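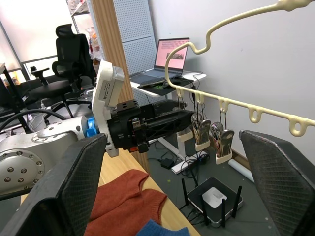 Attachment 1: the bar and hooks, metal hardware hanging

Ticket subject: Vurus hanging rack, socks slide off / rack swings
Submitted by: Adelino Vilela
Product: Vurus hanging rack, cream
Status: Closed by customer

Opening note

I dry socks on this. That is the whole use case. The Vurus arrived in March and for a couple of weeks it held socks the way the box said it would. Now I clip one up, go make coffee, and come back to find it on the table, or on the floor mat if it was feeling ambitious. The bar also tips toward whichever end has more on it, so the hooks slide the load downhill and everything bunches up at one end like people at a buffet.

Already tried: turning the rack around, wiping the jaws with a dry cloth, speaking to it.

Reply from Mondano support, 9:40 am

Hi Adelino, sorry to hear that. Please confirm the total weight on the rack (the limit is 800 grams), that each piece is gripped by at least 2 clips, and that the rack isn't near a fan or vent. If the clips have been used on thick fabric, the springs may need to settle overnight.

Reply from customer, 11:15 am

Weight: I put the socks on the kitchen scale. The heavy pair is 70 grams dry and I've never hung more than 7 pairs, so we are well under, even allowing for water.

Clips: one per sock until today. The leaflet has a drawing of one clip per sock, and I followed the drawing.

Fan: no fan. There is a vent, but it has blown nothing since I moved to Darnstead.

I redid the test with a light grey sock, three clips across the top edge, and left the fuzzy blue ones and the rust-red knit down on the table so they couldn't interfere.

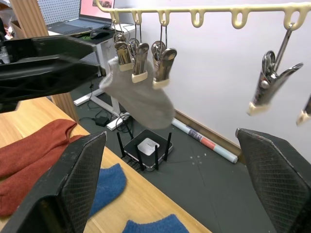
It stayed up for roughly an hour, which is a record for this household. It also uses three clips on one sock, and at that rate laundry day will last until fall. I moved one clip off and it still held. I moved another off and it was on the floor before I sat down.

So two clips is the number. You were right and the drawing was wrong.

Reply from Mondano support, 1:05 pm

Glad two clips works! For the tipping, please load from the middle hooks outward and keep both ends even. Can you also check what is under the rack? We advise against hanging wet items above electronics.

Reply from customer, 1:30 pm

The router lives on the floor past the end of the table. I'll move it. The cables behind it have been in that knot for a while and will need to be talked down first.

Loading from the middle fixed most of the swing. It still leans a little left, and I've decided to call that character.

Two leftovers for whoever owns the leaflet:

1. Fix the drawing. One clip per sock is optimistic.
2. Say something about fuzzy socks. I tried one with two clips and got a grip on the fuzz and none on the sock. I now pinch the cuff flat first and that holds.

The rack I had before was a Tang and it dropped things too, but it came with no drawing, so I had nobody to blame. Closing this from my end. Please don't send the survey.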